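Ticket 1066 - Intermittent loss of print jobs to the goods-in label queue, Plengate site
Opened 2018-08-14 by Luana Fagundes
Status: monitoring

Summary

Labels sent from the Hernine stock system to the goods-in printer at Plengate go missing. The user gets a "sent" message, the queue shows the job for a second or two, and then it clears with no label printed and no error. It affects single labels and batches. Reprinting from the same screen normally works. Staff have been reprinting everything as a habit, so duplicates are now turning up on shelves as well.

Environment

Hernine client 4.2 on three PCs, all on the same build. Print server is a virtual machine in the Medeiros office, reached over the site-to-site link. Printer is a thermal label unit on a fixed address, port 9100, raw. Label stock unchanged. The printer firmware was last updated in February.

Log

09:10 - Asked for a count of missing labels. Site could not give one. Pulled the Hernine print history instead: 806 labels sent in the last full working week, 54 of them reprinted within two minutes of the first attempt. Taking the reprints as the upper limit for now. A few will be ordinary reprints for torn labels.

09:35 - Checked the queue on the print server. No held jobs, no stuck spool files. Event log shows every job as completed, including the ones the site says never came out. The server believes it has handed them over.

09:50 - Restarted the spooler anyway. No change. Two test labels printed, the third did not.

10:15 - Had the site plug a PC directly into the printer by USB and send 29 labels from the driver test page. All printed. Head, ribbon sensor and stock are fine. Printer put back on the network.

10:40 - Continuous ping to the printer address from the print server. No drops in ten minutes. Reply times steady apart from a short burst of slow ones when the next batch was sent.

11:05 - Cleared the ARP entry for the printer on the site switch and watched it come back. First time it came back with the correct hardware address. Second time it came back with a different one. Repeated until satisfied it was not a misread. Two devices are answering on the same address.

11:20 - Looked up the second hardware address. The maker prefix does not match anything on the Plengate asset list. The switch puts it on port 14, marked "spare" on the patch panel sheet. The sheet has not been revised since the office move.

11:45 - Site traced the cable from port 14. It runs to the packing area and ends in an older Ulitz network print adapter on the shelf behind the bench. The adapter has no printer attached but is powered. It accepts raw jobs on 9100 and throws them away, hence "completed" on the server and no label.

12:00 - Adapter unplugged at the wall. Sent another test batch through Hernine. All printed, in order.

12:30 - Cause of the address clash: the adapter had the printer's address typed in by hand, from when it served the previous label printer. The new printer took over that address and the adapter was left in place with its power switched off. The wall socket was turned back on recently for a fan.

12:45 - Reserved the address on the DHCP server and added a note against it. Port 14 disabled on the switch. Asked site to tag the adapter and send it back with the next delivery.

Secondary fault: item pictures

While on the call the site mentioned that item pictures had stopped showing in Hernine for some locations. Checked separately. The picture folder had been moved to a new share and the client on the third PC still pointed at the old path. Corrected the path and restarted the client. Opened several bin records to confirm that pictures load at full size and are not shown as grey placeholders. Bin with divider, two sections:
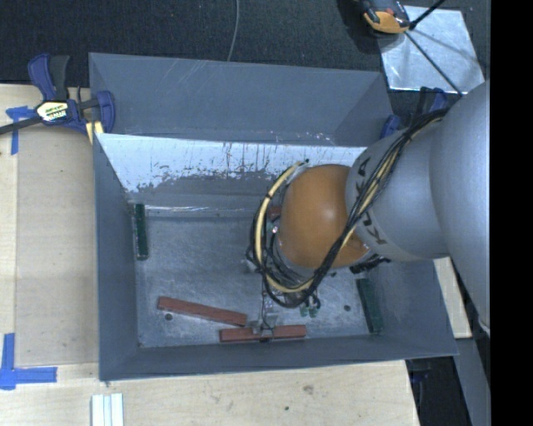
Luana, the pictures are back on the third PC and the second, but the first one still takes half a minute to open a record. Labels have been fine all afternoon. Can we stop printing everything twice now?

14:20 - Replied: yes, stop reprinting. If a label does not appear, note the time and the item number and send them to this ticket before trying again. The time is enough to find the job on the server.

14:35 - First PC: slow opening traced to a mapped drive letter pointing at a server that was switched off with the old share. The client waits for it to time out before trying the correct one. Removed the mapping. Records now open in under two seconds. Login script still contains the old mapping and will put it back at next sign-in, so the script has been edited too.

Outstanding

Duplicate labels already on shelves. Site to remove as found. Stock figures should not be affected, as a reprint does not book anything in.

Patch panel sheet needs a full check against the switch. Port 14 was wrong and ports 9 and 11 look doubtful - both show traffic and are marked as unused. Separate ticket to be raised.

Check other sites for Ulitz adapters with hand-set addresses. Search on the maker prefix recorded at 11:20.

Close after five working days with no missing labels.

Medeiros IT Support - contact the service desk quoting your ticket number - Back to top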